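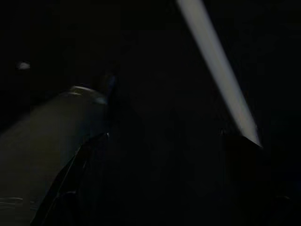 그림 3. 어두운 배경 앞의 밝은 회색 막대와 왼쪽의 둥근 회색 물체

3장. 코바(Cova) 경위대와 망원경 올리기

이제 삼각대가 단단히 섰으니 드디어 망원경을 올릴 차례입니다. 처음 해 보시는 분은 이 장을 낮에 거실에서 한 번 따라 해 보시고, 밤에는 손이 기억하는 대로 천천히 하시면 좋겠습니다. 저희도 다들 그렇게 배웠답니다. 조립에는 2번 육각 렌치와 상자에 든 마크리스(Makris) 손잡이 나사 두 개가 필요합니다.

1. 삼각대 다리를 가장 짧은 길이로 맞추고 다리 잠금쇠를 모두 조입니다. 키가 크신 분은 답답하시겠지만 다리는 나중에 늘려도 됩니다.

2. 경위대 밑면의 홈을 삼각대 머리의 돌기에 맞춰 얹고, 아래쪽 중심 볼트를 손으로 돌려 조입니다. 볼트가 비스듬히 들어간다 싶으면 억지로 돌리지 마시고 완전히 풀어 처음부터 다시 끼워 주세요.

3. 고도축 클램프를 잠근 다음, 경통을 두 손으로 들어 도브테일 홈에 밀어 넣습니다. 접안부가 관측자 쪽을 향해야 합니다.

4. 손잡이 나사를 위쪽 것부터 조이고, 이어서 안전 나사를 조입니다.

주의: 안전 나사까지 다 조이기 전에는 경통에서 손을 떼지 마십시오. 추운 밤에 장갑을 끼고 작업하시면 나사가 덜 조여졌는데도 다 된 것처럼 느껴질 때가 있습니다.

5. 고도축 클램프를 살짝 풀고 경통의 균형을 봅니다. 앞이 무거우면 경통을 뒤로, 뒤가 무거우면 앞으로 조금씩 옮깁니다. 옮길 때는 클램프를 다시 잠그고 한 손으로 경통을 꼭 받쳐 주세요. 접안렌즈와 파인더를 모두 단 상태에서 맞추셔야 두 번 일하지 않습니다.

6. 전원 케이블을 12V 단자에 꽂고 핸드 컨트롤러를 켭니다. 화면에 골룰룸(Gollulum) 시작 메뉴가 나오면 관측지와 시각을 입력합니다. 클럭소프(Clukthorpe) 관측장에서 쓰시는 분은 저장된 장소 505번을 고르시면 됩니다.

참고: 시작 메뉴가 나오지 않으면 케이블을 뽑고 잠시 기다렸다가 다시 꽂아 보세요. 그래도 화면이 켜지지 않을 때는 관측장 접수대의 피크리 오에이 님께 컨트롤러를 맡겨 주시면 여분을 내어 드립니다.

7. 밝은 별 두 개로 정렬합니다. 9월 저녁이라면 직녀성과 아르크투루스가 찾기 편한데, 아르크투루스는 서쪽으로 일찍 기우니 조금 서두르시는 편이 좋습니다. 별을 시야 한가운데에 놓고 확인 단추를 누른 뒤, 두 번째 별도 똑같이 해 주세요.

주의: 해가 완전히 지기 전에는 경통 앞 덮개를 벗기지 마십시오. 파인더 덮개도 마찬가지입니다. 아이들과 함께 오신 분은 특히 곁에서 지켜봐 주세요.

정렬이 자꾸 어긋난다면 삼각대 수평부터 다시 보시기 바랍니다. 이 장의 순서는 우라니아 야나코풀로스와 그리고리스 카차로스가 손보았고, 잘못된 곳을 발견하시면 관측장 게시판에 쪽지로 남겨 주시면 고맙겠습니다. 파인더를 경통과 나란히 맞추는 방법은 4장에 이어집니다.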